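Folder handling on our two-armed unit – wrist cable routing and grip setup

Posted by tilt_and_hold
August 10, 2021

Finally got the filing cell to where I enjoy coming in to run it! Left arm has the folder, right hand is open and up out of the way, and both cabinet doors are swung all the way back.
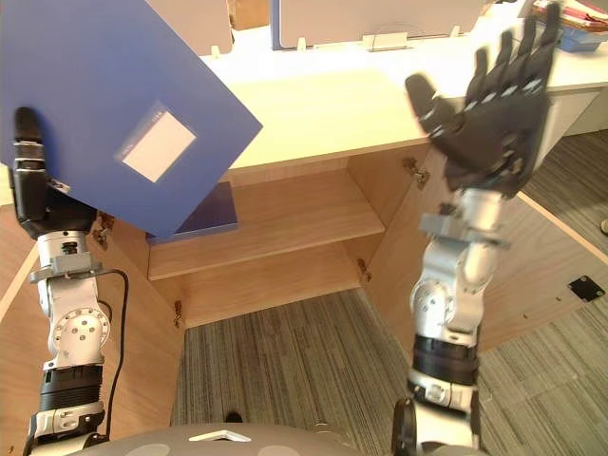
dustcap9 wants to know how much slack is in that wrist cable and whether it has ever caught on a door. Same poster would tie it down tight along the arm and be done with it.

tilt_and_hold wrote:
Never on a door so far. I used to have it tied tight (that was in May) and it pulled at the connector every time the wrist rolled over. Now I leave a loop and check it every Monday with the arm powered down – run a finger along the jacket, look for shiny spots, wiggle the plug. Takes me 10 minutes if I don't get distracted, and I always get distracted.

Miroslava Hladun wrote:
I'm with dustcap9 on this one. A loose loop is fine until you change the cell. We run the Pinden cabinets and had a loop hook a hinge on the way out of the lower shelf. Two ties, one above the wrist and one below, with the slack between them. Best of both!

tilt_and_hold wrote:
OK, that I'd try. How far apart are your ties?

Miroslava Hladun wrote:
Around 6 inches. Roll the wrist to both ends by hand before you snug the second one. And use the soft straps, zip ties chew the jacket.

pringle_bench wrote:
Different question. Why grip the folder by the side? Ours goes by the spine and hardly ever sags.

tilt_and_hold wrote:
Because the spine is at the back of the shelf once they're lying down. I dropped the closing force by 2 steps in the Erunen config and the creasing went away. Love that I can change it without re-teaching the whole path.

dustcap9 wrote:
Still think the loop is asking for it, but the two-tie thing is decent. Do you redo your zero after you touch the straps?

tilt_and_hold wrote:
Just the wrist. Whole arm once a month, plus the bolts on the joint plates – I put a paint line across each one so I can see if it has moved.

pringle_bench wrote:
Stealing the paint lines. What pen?

tilt_and_hold wrote:
Yellow one from the Nindach drawer, I'll look at the cap tomorrow.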